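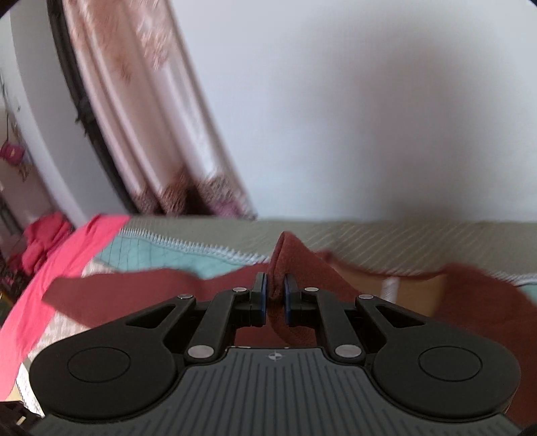
Sadside Folding Stage for Solo Performers

The Sadside is a one-person platform with a rear backdrop frame, made by Dostel for clowns, jugglers, puppeteers and storytellers who work in school gyms, hospital courtyards and parking lots. It packs into two bags and sets up without tools.

Specifications
Deck: 72 x 72 in., four hinged panels
Deck height: 9 in. or 16 in., set by the leg sleeves
Load rating: up to 296 lb, evenly distributed
Frame: anodized aluminum, push-button joints
Fabric: backdrop, front skirt, two side returns
Price: $2,650, fabric included

Setup
Unfold the panels on level ground and lock the center hinges before fitting the legs. Each leg has a threaded foot with 2 in. of adjustment. The backdrop frame slots into the rear corner sockets and should not be raised until all leg pins are in. Outdoors, hang a ballast bag on each rear foot. Take the backdrop down in steady wind; the deck can be used without it.
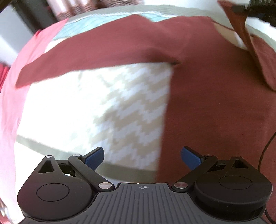 The backdrop and skirt are supplied unhemmed at the bottom edge so they can be cut to suit either deck height. Finish the cut with a double-turned hem. Store each piece rolled on its cardboard tube. Fabrics left in a pile, like those in the photo, should be sorted and smoothed before they are rolled, and any piece with a hook-and-loop strip should have the strip covered first. Machine wash cold, line dry, and renew the flame-retardant treatment after each wash. A touch-up spray is sold separately.

Noise and footing
The deck surface is a textured phenolic panel. Earlier decks, shipped before December, had a smoother finish; a stick-on grip mat is available for these. Felt washers between the panels reduce creaking and should be replaced when they flatten.

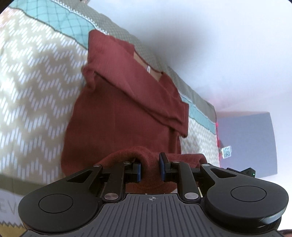
Timo Pfeiffer writes that the 16 in. setting gave better sight lines for seated children in Elville, but that the deck felt stiffer at 9 in. during a tumbling routine. We recommend the lower setting for any act with jumps or falls. Diagonal braces for the higher setting are listed under the Pruitt accessory kit.
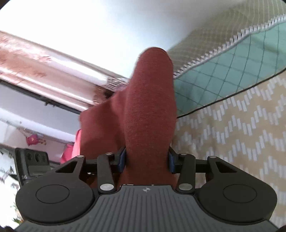
Can two decks be joined?

Use the Pruitt coupling plates, one at each end of the shared edge. The load rating still applies to each deck separately, and both must be set to the same height.

Ordering
Bare decks are available on request. Replacement leg pins are sold in packs of eight. State the deck height when ordering a spare skirt.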